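Starnau Cell Software Inspection, Cloth Handling
Inspector: Hinata Takagi
Release reviewed: Markow planner, April

1. Joint speed limits load at startup. Pass.
2. Emergency stop halts the planner process. Pass. Recovery requires manual confirmation.
3. Grasp detection on mixed fabrics. Pass with comment. Plain white cloth beside printed white cloth must be segmented as separate items. 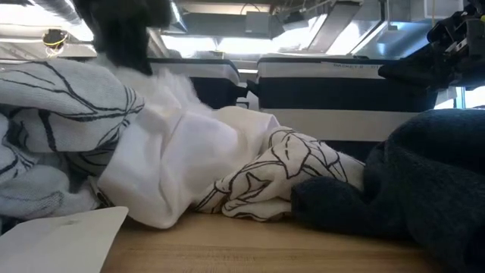 4. Camera timeout set to 700 ms. Fail. The configuration file still reads 2,000. Assigned to Senad Stojanović.
5. Log retention, 14 cycles. Pass.

Item 4 must be closed before unattended operation is approved.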